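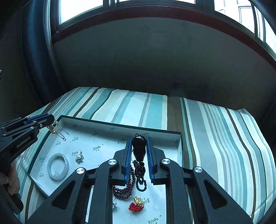 Minutes of the open day review meeting, Hestgate site

Present: Deepak Bhatia (chair), Pandey staff, two guests from Stunside. Apologies were received from the Grirnik office.

1. Minutes of the last meeting
Approved with one correction. The travel budget under item 4 should read $4,000.

2. Jewelry handling demonstration
The meeting went over the demonstration of hand-held grippers on small items. The pieces used included a jade-like bangle, brooches, pendants, chains and strings of beads, with an open box for storage. Both grippers have blue pads on the jaws. The chair said mixed jewelry was a fair choice for visitors – most people know how easily a chain catches on something else.

The bangle was discussed first. It is smooth and thick, and the grip has to be set on both sides of the ring.
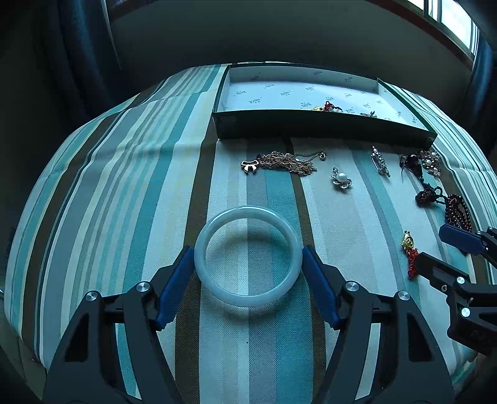
Stunside asked whether guests would be allowed to try the grippers themselves, and said they would rather wait for a turn than only watch. The chair agreed in principle. Turns will be limited to 3 minutes.

Cords and beads were raised as a separate point. It was agreed to show these after the solid pieces – they need more explaining.

3. Open day in September
Around 70 visitors are expected. Doors open at 10 a.m. Pandey will handle sign-in and print the name tags. Parking is still not settled, and Hestgate will check whether the rear lot can be used.

4. Actions
D. Bhatia to send the running order to Stunside.
Pandey to draft the visitor handout, one page.
Grirnik to confirm the number of staff attending.

5. Any other business
None. The meeting closed at 4:20 p.m.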